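Werkgate News
Jun 28, 2022

The day the Trurkik let go (and then grabbed back)

I promised last time that I'd write up the plate business, so get a coffee, it's a long one!

If you've been reading for a while you know we've had the Trurkik in the kitchen at Darevley this spring, doing dishes. Two arms, two hands with proper fingers, and one fairly boring task: pick up a plate, bring it over the sink, put it on the rack, go back for another. We picked the boring task on purpose. I wanted something it could do over and over while we chased all the little problems out of it, and for a good while the little problems were all we had. A plate set down crooked. An arm that took the scenic route around the faucet. Somebody forgetting to roll the drying rack back out over the bowl (me, more than once).

Then, on cycle 295 of what had been a really nice run, the right hand opened by itself over the sink.

The plate dropped into the bowl and made an awful noise. It didn't break, which I mention only so you'll stop worrying about the plate. I was standing at the counter with my hand already moving before I'd thought about it, the way you do when something falls in a kitchen. I reached in to get it. And the hand closed again.

It missed me. I had my fingers low in the bowl and the robot's fingers were up above the rods, so there was a decent gap. But I had gone past the tape line we put on the floor, with the arm live, and the hand did a full-speed close in the spot where my wrist had been maybe a second earlier. I hit the stop, sat down on the floor for a bit, and then we called it for the day.

What we thought it was

My first guess was a slippery plate. Soap film, a weak grip, plate slides, hand notices there's nothing there and tries again. It's a tidy story and I liked it a lot, mostly for the reason that it would have meant nothing was broken.

The log killed it in five minutes. When a plate slips, the finger positions creep inward as the hand keeps squeezing. These went outward, all together, in one smooth motion. That's a hand being told to open. Except when I looked at what the main computer had been sending, there was no open command anywhere near it. As far as the computer was concerned the hand was still holding a plate, happy as can be.

Second guess, a bug in our task script. I'd changed the release step the week before, so I was ready to be embarrassed. I read that script until my eyes hurt, and a colleague read it too with fresh ones. It was fine. (It was ugly, but it was fine.)

Third guess, heat. The finger motors do get warm over a long run and I half remembered something about a thermal cutoff. Nope. Temperatures were flat and nowhere near the limit.

So then we did what we should have done first and went and watched the hand up close, with the wrist view recording along with the overhead one, and a laptop at the counter scrolling the messages live. It's slow work. You run a few plates, you stop, you wiggle something, you run a few more. 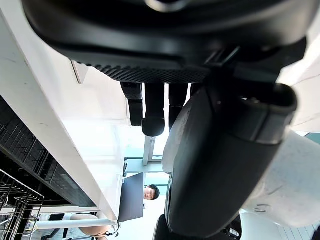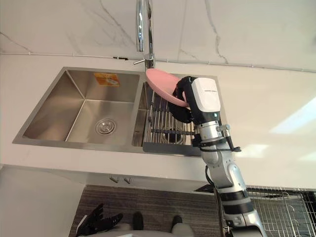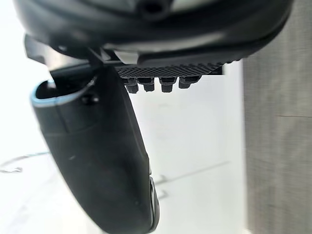
What it really was

It was a pair of things, and each one on its own would have been a nuisance at worst.

The first was a connector. The hand talks to the rest of the robot over a data cable, and the plug at the wrist end wasn't seated all the way. With the arm in most positions it made good contact. With the wrist rolled over the way it needs to be to tilt a plate, the cable pulled a tiny bit and the connection went flaky. You couldn't see it. You could barely feel it. I only found it by holding the plug with two fingers (arm powered down, thank you) and having someone turn the wrist by hand until the messages on the laptop stopped.

Once I knew what a dropout looked like in the log, I went back and searched the whole run for them. There were 19. Most were so short that the hand never reacted, and so nothing in our summary report ever showed them. I'd been looking at a page full of green check marks with 19 warnings sitting right behind it. That stings a bit!

The second thing was a setting. The controller in the hand runs the Kokkinos software, and Kokkinos has a watchdog timer. If it doesn't hear from the computer for a while, it decides it's been abandoned and goes to its fallback pose. Ours was set to 2000 milliseconds, and the fallback pose was "open." I don't think anybody on our side chose that. It was in the settings file when we copied it over from the bench setup, where an open hand is a perfectly sensible thing to want. On the bench, there's a table under it. You want it to let go of you.

Over a sink, holding a plate, it's a different story.

And then the nasty part. When the connection came back, the hand checked what it had last been told to do, saw "grip," and went straight back to gripping. No pause, no check for whether anything had changed, no waiting for someone to press a button. From the hand's point of view it was catching up on its homework. From mine it was a machine that dropped something, sat still long enough to look safe, and then moved.

That second movement is what I'd like everyone reading to take away from this. We spend so much time thinking about robots failing to hold on to things. I'd honestly never given a minute's thought to what a hand does when it wakes back up.

About me reaching in

I've gone back and forth on how much to say here. I'll just say it. I broke our own rule. The tape line was there, I'd put it there, and I stepped over it for a plate.

We talked about it as a group and what came out was that everyone had done it at some point. Something tips, something rolls, you lean in. The rule was "don't cross the line while the arm is live," and we all believed in it, and it lasted exactly until something fell. So we've moved the stop button. It used to sit at the far end of the counter beside the laptop. It's now on a short lead that the person nearest the sink keeps in their hand for the whole run, so if you want to grab for something you've got to put the button down first, and putting it down feels wrong enough to make you think. It's a bit low tech but I like it.

We also tried every stop we have, one after another, with a plate in the hand each time and a folded towel in the bottom of the bowl. I wanted to know what each one did to the fingers. Pausing from the laptop keeps the grip. The big red button keeps the grip too, on this hand, which I was relieved to see and slightly ashamed I'd never checked. Pulling the data cable, well, you know about that one.

What we changed

The plug at the wrist is seated properly and has a clamp on it now, and the cable has a bit more slack where it goes around the joint. We did the same on the left hand, which had shown no trouble at all, and that plug was a little loose too.

The Kokkinos fallback is set to "hold position." I went back and forth on this one, since a hand that holds when it loses contact could also hold on to a person. For this job, with nobody supposed to be inside the line, holding is the better of the two. For anything where the robot hands an item to somebody, I'd want to think again, and I've written that at the top of the settings file in capital letters.

After any dropout that trips the watchdog, the hand now stays put until a person at the laptop clears it. The arm stops as well, which it hadn't been doing. It had been calmly carrying on with its move while the hand was off in its own world.

The summary report prints the dropouts, short ones included. The first report with that turned on looked terrible and I've never been so pleased with a bad report.

Things I still don't like

The watchdog time. Two full seconds is a long while for a hand to be out of touch, and I'd like it much shorter, but when I tried cutting it way down we got false trips every time the laptop was busy saving video. We've got it somewhere in between for now and I'm not in love with it.

There's also no light or sound when the hand loses contact. If you're standing at the sink, a hand that's holding on because all is well looks exactly like a hand that's holding on because it's lost the connection. I'd love a beep. Four people have told me a beep will drive them up the wall, and they're probably right, and I still want one.

And I haven't found out how the plug got loose in the first place. It could have been like that from the day we mounted the hand. It could have worked its way out over all those wrist rolls. I've put a paint mark across the clamp so we'll be able to tell if it shifts, and I look at it every morning before we power up.

If you run hands with the same controller

Please go look at your fallback setting before your next run. It takes a minute. Then put something soft under the hand, stand well back, pull the data cable, wait, and plug it in again. See what it does at both ends. If yours does something different from ours I'd really like to hear about it, just reply to this newsletter and it comes to me.

We're back to plates at Darevley, with shorter runs for the moment and someone always holding the button. Bowls and mugs were supposed to be next and I've pushed those to August. The dented spot on my pride should be healed up by then, and the pink plates are all still in one piece.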